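Features > Makers & Machines > Open Doors at Trilport

The coffee at Trilport is better than it has any right to be, and I had two cups of it before Aarti Tyagi came to fetch me for the open day. She runs the cloth-handling group, and she walks fast and talks faster (I liked her at once).

The lab fills the back of an old printing works on Flolgate, and on open days the neighbors come in with their kids and their questions. There were 40 of us that morning, all packed behind a strip of yellow tape while Colm Ó Dálaigh got the arm ready. He has spent four years teaching machines to tidy laundry, and he told us cheerfully that his own closet is a disgrace.

Towels, he said, are easy enough by now. Pants are another matter, and pants with a stretchy waist are the worst of the lot – the elastic pulls everything into ruffles, and a machine looking for a nice straight edge has a hard time finding one.

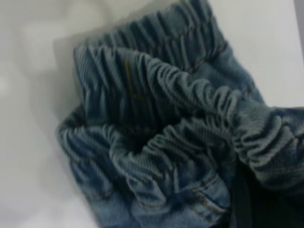
The view from the arm's wrist camera, close in on the gathered waistband of a pair of denim pants.

A little girl near me wanted to know if it could do socks. Colm said to ask him again in December, and she told him very seriously that she would. Then Aarti waved us all through to the next room, where there were cookies, and a long, happy argument about fitted sheets was already under way.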